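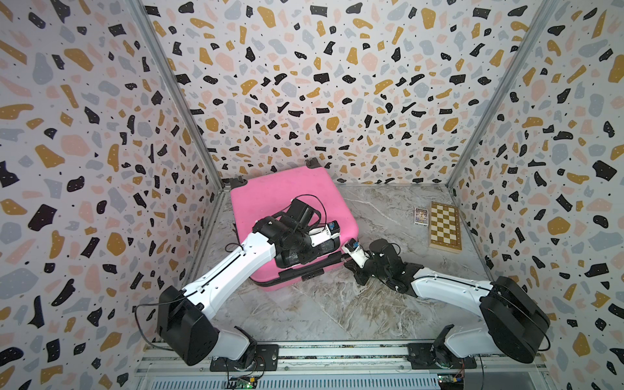
Ticket 224: claim labels print with the description missing
Opened by the Bratstead left-luggage desk, Grevville. Since the September update, the claim label printer prints the number, the barcode and then a large calm area where the item description should be. This matters less for some bags than others. A bright pink hard-shell suitcase lying flat on its side with a black wheel sticking out at the corner can be found again by anyone with working eyes. A black nylon backpack on a shelf of black nylon backpacks can't, and we have a lot of those.

9:10 a.m. Turned printer off and on. Turned desk computer off and on. Turned self off and on (coffee). Label still blank below the barcode.

9:25 a.m. Printed the printer's own test page by holding down the feed button. Perfect from edge to edge, including a small picture of a truck. So the print head is fine, the ribbon is fine, and whoever wrote "prob. ribbon" on the previous ticket owes us a ribbon.

9:40 a.m. Checked label size in the driver. It was set to 210, the long format we used before we switched stock. Changed it to the short one. The description is still missing, but the label is now cut in the right place, so there's less blank paper to be annoyed by.

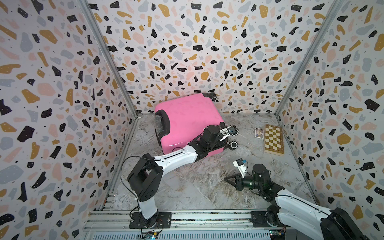
10:15 a.m. Typed descriptions of different lengths to see what happens. "Bag" prints. "Blue bag" prints. "Blue bags" doesn't. Tried "umbrella", which prints, and "umbrellas", which doesn't. Anything over 8 characters vanishes entirely, with no warning and no error in the log.

10:30 a.m. Called Ilitz support, who supply the label software. Was asked to turn the printer off and on. Did so, for the relationship.

11:05 a.m. Ilitz called back. The update changed the description from a text box that shrinks to fit into one that doesn't, and if the text is too wide the program leaves it out. This is apparently considered tidy. They sent a template file and asked us to load it on both desk machines.

11:20 a.m. Loaded the template on machine 2. "Gray duffel with broken zipper" prints in full, on two lines, in letters a grown adult can read. Machine 1 says the template folder is read-only and belongs to user "jenkins". We have no such user at the desk. Left a message for Oldřich Kuruc, who set the machines up.

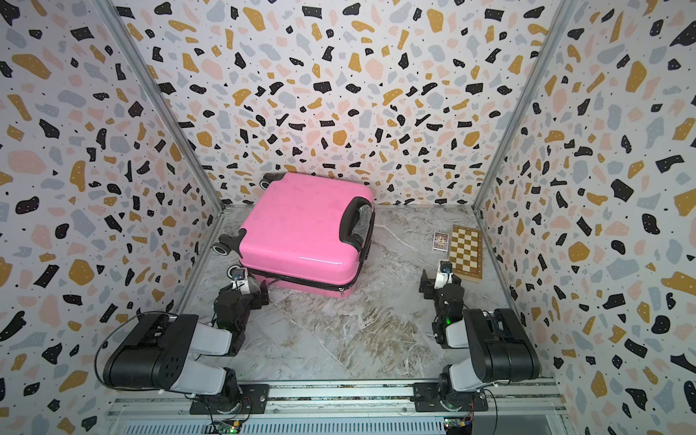

Reading time: 2 min

Update from O. Kuruc, added to ticket:
Jenkins is the build server that used to push templates out to the desks overnight. It was retired, but its permissions stayed on. I've given the folder back to the desk account, so please load the Ilitz template again and print one long description and one short one.

1:45 p.m. Loaded it. Long one prints. Short one prints -- upside down.

1:50 p.m. Roll was in backward. Mine. Please don't open a separate ticket.

2:30 p.m. Reprinted labels for everything checked in this morning, using the paper notebook, which has needed no updates. Each new tag has been matched by claim number and the old one removed.

Still open: please have Ilitz make the program complain when text won't fit. A beep would do.

Status: waiting on vendor. Priority lowered from "urgent" to "when they feel like it".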